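Asdale sound

Asdale sound is a name given to a loose group of electronic dance records associated with the town of Asdale and the nearby port of Zatholm. It is usually described as a slow, bass-heavy branch of house music with long intros and very little singing. Whether it was ever a separate style is disputed, and much of what has been written about it goes back to the people who were selling the records.

Name

The term first appeared in sleeve notes from the label Kesden, which used it on a compilation of the same name. The notes speak of "a sound the whole coast has been dancing to for years," but offer no club names, set lists or earlier releases in support. Local listings from the period advertise the same DJs under house, dub and "late set." No listing using the phrase has been found from before the compilation came out. Later articles tend to repeat the label's wording, sometimes without saying where it came from.

Characteristics

Writers who accept the style generally point to a tempo slower than most club house, a kick drum with the top end rolled off, and a bass line that enters late. Chords are short and heavily echoed. Vocals, where they occur, are limited to a word or two, often pitched down.

None of these features is rare. Dub-influenced house had used all of them long before, in several countries, and a listener given the tracks without labels would have trouble placing them on a map. Supporters answer that the mix of elements matters more than any single one. They also mention the "Asdale gap," a two-bar silence before the bass returns. The gap is real enough on the best-known singles – it can be heard on both sides of the first Politis release – but most of the compilation does without it.

History

The usual account begins with a weekly night in a function room in Zatholm, where residents are said to have slowed their records down to suit a poor sound system. The story is appealing and may be partly true. It exists in at least 2 versions, however, one of which puts the faulty system in Asdale and makes the slower tempo an accident caused by a turntable. Neither version was written down at the time.

Politis, a production duo, is the act most often linked with the style. Its debut single was pressed in a run of 3000 copies, according to Kesden, and was claimed to have sold out in a matter of days. The label has never released sales figures, and unplayed copies still turn up in second-hand shops at ordinary prices. The duo has rejected the term in interviews, calling its own music "just house, played tired."

An open-air event held in June near Zatholm harbor is often called the high point of the scene. Promoters reported over 70 acts across the weekend. The printed program shows far fewer, and several of those were visiting rock bands. The figure may include DJs who played unlisted sets, though no full list has been published.

Reception

Early reviews were friendly and rather vague. Many praised the "warmth" of the records, a word that also appears in the press release.

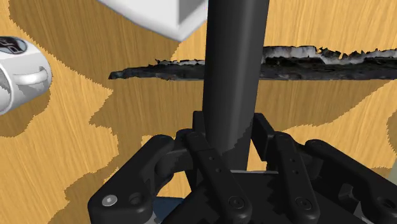 Later critics have been cooler. A common complaint is that the compilation gathers unrelated tracks and leaves the title to do the work of joining them. Others think the case has been dismissed too fast, given that small scenes leave few papers behind and that most of the music was played once, from unreleased recordings.

Streaming services now carry playlists under the name. One of the larger ones, as of January 2022, held 1221 tracks, the great majority by artists with no known link to either town. Its size has been cited as proof of lasting influence. It could as easily show that the tag is applied to any slow house record with an echo on it.

See also

Dub house
Regional scenes in electronic music
Kesden (record label)
Politis discography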